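Royals & Society | News in Brief

2021-09-22
By the Society Desk
Print this story | E-mail this story

Prince's birthday guest list shrinks, and so does the patience of those on it

The royal household of Landska has trimmed the guest list for next month's birthday ball at Garnlow Palace, and 176 people who had already bought the shoes are said to be taking it badly.

The ball, which marks the Crown Prince's 45th birthday, was announced in spring as "an intimate gathering." The first round of invitations then went out to 1,393 people, including two retired weather presenters and the entire board of a ferry company. Intimacy, at that stage, would have required a second parking lot.

A palace statement released late last night blamed the cut on "the dimensions of the room." The room in question was built by the Prince's great-grandfather and has not changed size in living memory. The statement did not say when the household had last measured it.

Those dropped from the list got a cream card thanking them for their understanding, which most had not yet offered. One former guest, a cousin on the side of the family that keeps horses, told this desk she had been moved from the ball to "the wider celebrations." She had since learned that these consist of a brass band in the palace gardens the following afternoon, weather permitting, with tea for sale.

The Princess, meanwhile, was seen on the weekend leaving the Tramemau flower show in a green coat she has now worn in public three times this year. Royal watchers split at once into those who found this thrifty and those who found it pointed. The palace does not comment on coats. It did, however, comment on the hat, calling it "a loan."

Attention has since turned to the couple's younger son, 14, who yawned during the speeches at the show and was caught doing it by at least one evening paper. The paper gave the yawn a full page and brought in a body language expert, who judged it to be a sign of tiredness.

Dinner at the ball will be handled by Aidoo, the caterers behind last winter's state banquet, at which the fish course arrived after the coffee. Guests who kept their places have been asked to arrive by seven, to leave their phones at the door and to refrain from mentioning the fish.

The date in October has not moved. The dress code has, from white tie to "formal, within reason," and the household expects to say what that means before the end of the month. The brass band has been told to wear what it normally wears.

Print this story | E-mail this story
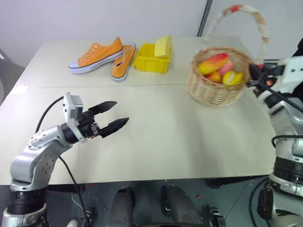

Page 14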